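Home Forums Home & Laundry Members Search Log in

Doona covers – wash before first use or not?

edby_flats
Posted 2 July 2019
Bought a Wiroder queen set, 248 bucks on special. Label says wash seperately, cold. Mum reckons salt in the first wash to hold the dye, hubby says just chuck it on the bed. Who's right?

Colour I'm talking about is sort of this family, teal and blue-grey 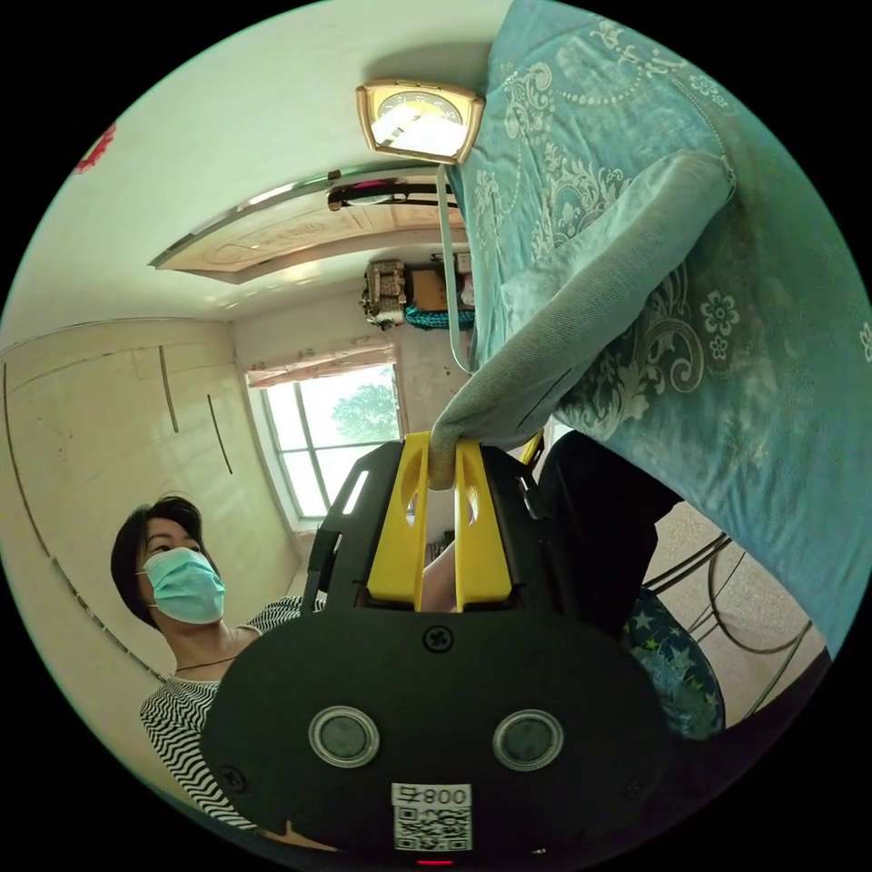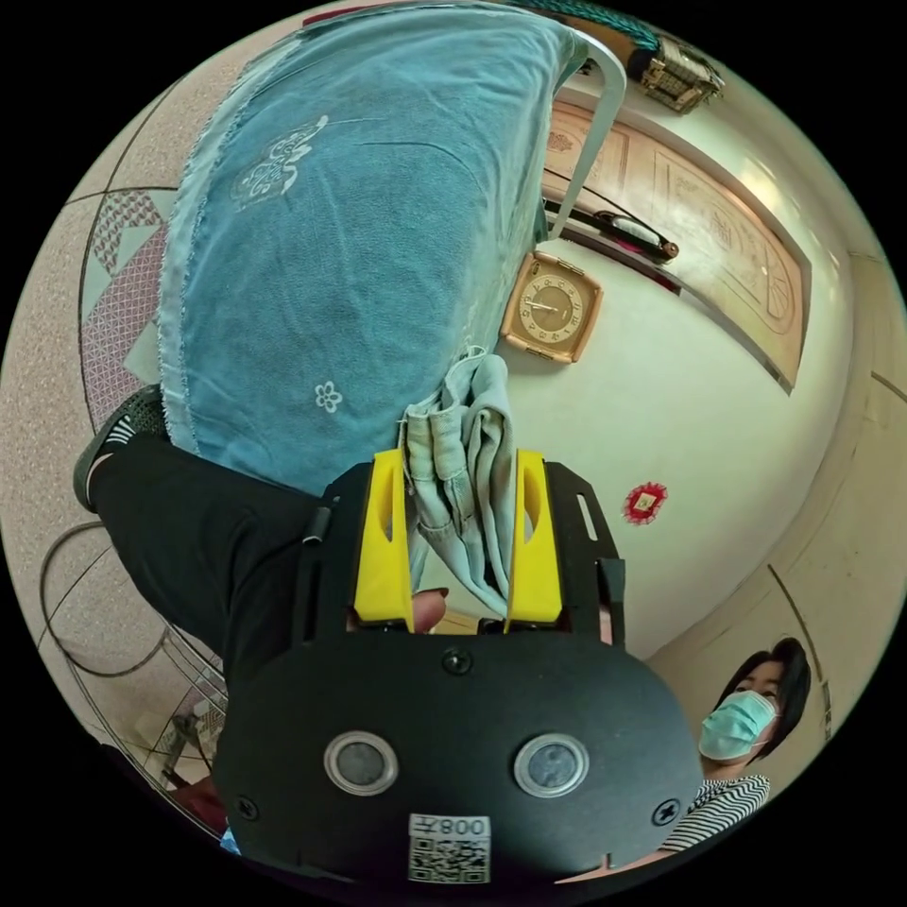 Front loader, 8 kilo if that matters. Don't want to turn every towel in the house green.

kandasamy_k
Always wash first. New cotton is full of sizing and whatever they spray on it in the warehouse. Cold, half the powder, no softener. Line dry in shade.

fisano
Salt does nothing. Old wives tale. Modern dyes are fixed at the mill or they're not, your kitchen salt won't change it.

pegs_n_line
Disagree, I've used salt and vinegar for 13 years and never had a run. Cup of each.

fisano
And you'd have had no runs without it. Vinegar's not great for the rubber seals either.

pegs_n_line
My machine's fine thanks

kandasamy_k
Do a test – damp white hanky, rub an inside seam. Colour comes off, wash it alone a few times. Nothing, go with darks.

edby_flats
Did the hanky thing, faint blue. Washing alone then. What spin? Mine goes up to 1,000

kandasamy_k
Lower. 600 or it creases like mad, and button it up first or you'll find all your socks inide.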